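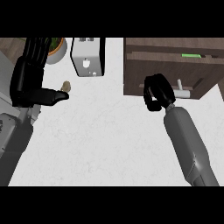
A simulated kitchen counter during remote practice, with the left hand beside a small tan object and the right arm at the cabinet.

Print this article | E-mail to a friend
Filed under: Robots & Automation, People at Work

20 Dec 2024

Rosalinda Bautista spends most of her working day in a kitchen that exists only on a screen. She runs the remote control desk at Ravstead, where operators wear tracked gloves and move a pair of robot arms through household jobs. The recordings are used to train the software that will later try the same jobs without a person.

"People think we write out the steps," she said. "We don't. We do the task, and the system keeps the joint positions and the view from the head. Then we do it again with the counter set up differently."

Her group recorded 2119 runs in the kitchen set through the end of November. Of those, 434 were thrown out. Most of the rejected runs were finished tasks, she said, but the operator had paused too long or bumped something on the way.

"If I stop to think, the robot learns to stop," Bautista said. "So you plan the move before you press record. New operators hate that part."

She started at Ideck, a packaging firm, where she taught arms by taking hold of them and pushing them through the motion. She still likes that method for simple work.

"With your hands on the arm you feel the weight and you feel when it touches. Through the gloves I get nothing back. I have to judge it by eye, and from above it's hard to tell how high a finger is off the counter."

Small objects cause the most trouble. The thumb on the robot hand doesn't sit where a human thumb does, and operators tend to close their own hand too early. Bautista has them come in from the side, slowly, and look at the thumb tip instead of the fingers. Cabinets are the next hardest. The gripper has to line up before it closes, and the forearm often blocks the operator's view.

A new operator needs 152 accepted runs before working alone. Bautista set that figure herself after trying a lower one, and she isn't sure it is right.

The simulated runs will be paired with 202 recorded on a real counter at the Pakzad building. She expects the two sets to disagree in places, mainly on contact.

"Things slide differently," she said. "We'll find out how much when we mix them."

Print this article | E-mail to a friend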